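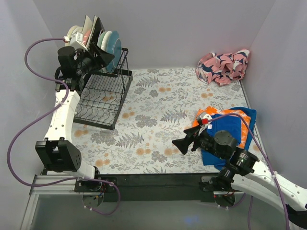 Figure 1. Black wire dish rack with dishes standing on edge at the back.

Washing up by hand: how much water do share houses use?
Rhona Imrie, Household Water Project, Term 2

Introduction

Most of the students in our building live in share houses without a dishwasher. Our water bills went up in June and I wanted to know how much of the increase could come from the kitchen sink. I looked at two ways of washing up: filling the sink with a plug in, and washing under a running tap.

Method

Two houses took part, one in Baird Street and one in Patton Street. Each house kept a tally sheet beside the sink for 11 days. People wrote down which method they used and read the meter before and after. Nobody else in the house was to use water during a wash, which was hard to stick to in the mornings. Any wash where the toilet or shower ran at the same time was crossed out.

The houses used their normal detergent and cleaned whatever was there. I did not try to make the loads the same size.

Results

The two houses together used 3,490 litres on washing up over the 11 days. Baird Street mostly ran the tap and used the larger share. Patton Street mostly used the plug, but rinsed under the tap afterwards, and the rinse often took as much water as the wash. The tally sheets recorded some 100 washes that could be used.

Washes done late at night were usually small, often a single pan or a couple of mugs. People nearly always ran the tap for these.

Discussion

The rinse was the part I had not planned for. Next time I would record it separately. A second bowl of clean water for rinsing would be easy to test, and the Patton Street house has already offered to try it.

The meters only show whole litres, so the small washes are less accurate than the big ones. Load size was also a problem. Baird Street has more people and cooks more, so the totals for the two houses can't be compared directly. I should have asked people to write down the number of plates.

Drying was left out of the project as both houses air dry their dishes.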